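Ticket 127 - dehumidifier trips the breaker (back bedroom)
Status: closed, see last entry

Okay, logging this properly because last time I just moaned in the chat and then couldn't find any of it afterwards. The unit is the Stirasitz, the tall one I bought secondhand, and it lives in the back bedroom where I store fruit through the winter. It runs fine for a while, then click, and the whole upstairs circuit goes dark (including the router, so everybody hears about it!). The room matters because the humidity in there has to stay sort of middling or things either shrivel or go fuzzy. 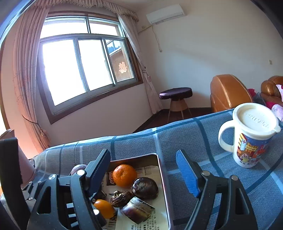
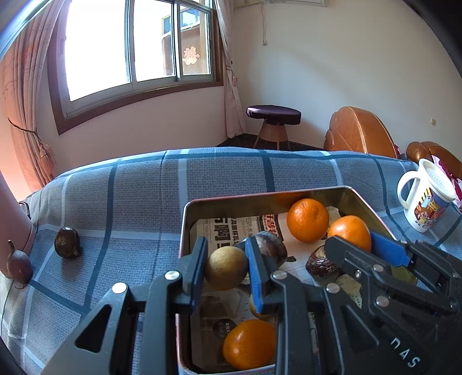

Attached: the tray with its newspaper liner, and the tin with the fruit in it, both on the plaid sheet.

What I'd tried before opening the ticket: different outlet, same circuit - trips. Emptied the bucket, cleaned the filter (gross, by the way, like a little felt hat), put it back - trips. Ran it on low fan only and it was happy all evening, so I figured it had to be something that only comes on with the compressor.

Reply from Stosumport support, pasted in so it's all in one place:
"Please confirm whether any other appliance is on the same circuit. Please confirm the error code, if any. Please do not use an extension cord."

Fair enough. Answers: yes, a small space heater in the hallway, which I'd completely forgotten about. Code was E9 the first time and nothing at all after that. And um, yes, there was an extension cord. It's gone now.

Update, 7 a.m. Heater unplugged, dehumidifier straight into the wall. Ran 13 minutes with the compressor on and tripped again. So the heater wasn't the whole story, though I'm sure it didn't help.

Update, same morning. Plugged it into the kitchen, which is on its own breaker. Tripped that one too! I was weirdly pleased. At least it's the machine and I don't have to get anybody in to look at the wiring.

Support came back and asked me to check the plug end and the first few inches of cord for heat damage. Plug looked fine. The cord, where it goes into the back of the case, had a flat shiny spot like it had been pinched under something heavy for a long time. I bent it a little with the power off and could feel it was mushy inside. They told me to stop using it right there and offered a replacement cord kit, the Grasa one, which fits this model and the one before it.

Kit arrived in December, in a box big enough for a pair of boots. Four screws on the back panel, one of them hiding under the sticker with the serial number. I had the Ng repair counter do the swap in the end - I'm okay with a screwdriver but I don't love being the last person to touch a mains connection. They tested it while they had it open and said the compressor was drawing what it should.

Final update: back upstairs, high setting, 200 hours on the run counter since the repair and not one trip. The hygrometer has been behaving too. The space heater has moved downstairs for good.

Still open, but not for this ticket: the bucket float sticks if you slide it in crooked. I'll file that one separately when I get annoyed enough.

Closing.

Stosumport Help Desk | Contact us | © Stosumport, all rights reserved | Back to top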